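4. Emptying and re-stocking the parts bin

The Sturkimo bin has sloping sides and a low front wall. Items slide towards the floor if they are put in carelessly, so take a moment over how they go in.

4.1 Before you start
1. Stop the cell and wait for the green lamp on the Ornero panel.
2. Take everything out of the bin by hand.
3. Brush the floor from back to front. Do not use a scraper.
4. Check that the floor fasteners are tight — use the 5 mm key from the lid pocket.

CAUTION: Do not wash the bin with solvent. It lifts the finish and leaves the metal slippery.

4.2 Putting items in
1. Place large items first, against a side wall.
2. Lay long items flat on the floor, never propped on the slope.
3. Keep the total below 5 kg.
4. Log the load on sheet 128.

Note: Scuffs and stains on the floor do no harm. Replace the floor plate only if it is bent or has a raised edge.
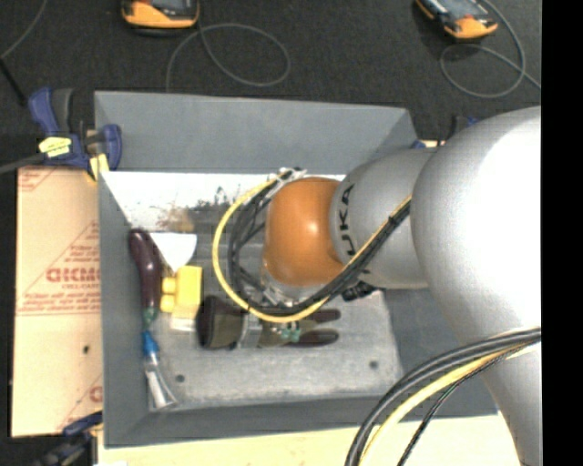 Fig. 7. Bin in use, items along the left side. Photo: Rhodri Maddocks

Leave the middle of the floor clear when you place items along one side. Check the cables for wear every 200 hours, and look at the ties at the same time. Spare ties are listed under Correa in the parts section.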